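Frequently asked questions – Clurnusbridge Mailing Services

These answers apply to organisations that hold a Clurnusbridge mailing account, including those managed by a partner agency. They should be read with the Account Terms.

How is my monthly plan calculated?

Plans are based on the number of active contacts in your account on the first day of the billing month. The Starter plan covers up to 1,000 active contacts. Unsubscribed and suppressed addresses are not counted. If the same address appears in two lists within one account, it is counted once.

What happens if I go over my limit?

Sending is not interrupted. Your account moves to the next plan at the start of the following month and a notice is sent to the billing contact. An organisation that finishes March with 1,925 active contacts on a Starter plan, for example, will be billed at the Ukell plan rate from April.

Can I import a purchased or rented list?

No. Contacts must have agreed to receive messages from your organisation by name. Clurnusbridge may ask for a record of consent for any import, and an import may be held while this is reviewed. Addresses collected on paper are acceptable, provided the signed forms are kept.

How long does an import review take?

Most reviews are completed within one business day. Imports that contain a high share of role addresses, such as info@ or accounts@, are checked by hand and may take longer.

Why was my campaign paused?

A campaign is paused automatically when bounces or complaints exceed the limits set out in the Account Terms. The account owner receives a message stating which limit was reached. Please do not copy the campaign and send it again, as this will place the whole account on hold.

Which image formats can I use in a template?

JPEG, PNG and GIF files are accepted. Each image should have alternative text, and a caption may be added from the image block menu. Captions appear in the web version of the newsletter as well as in the inbox.

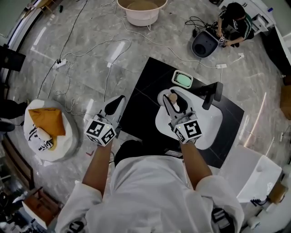 At the table, seen from overhead.

Can several people work on one account?

Yes. Up to 6 users may be added to a standard account. Each user is assigned the role of owner, editor or viewer. Only an owner may export contacts or change billing details – editors can prepare and schedule campaigns but cannot delete a list.

Does the service connect with our customer database?

Connections are available for Steyn and Gorkusus. Both synchronise overnight, and a manual synchronisation can be started at any time from the Connections page. Other systems may be linked by file upload.

How do I send a test message?

Select Test from the campaign menu and enter the addresses required. Each account may send 100 test messages a month. Tests do not appear in campaign reports.

How do I close my account?

The account owner should submit the closure form on the Billing page. Contact data remains available for export until the end of the paid month, after which it is deleted and cannot be recovered. Unused test messages are not refunded.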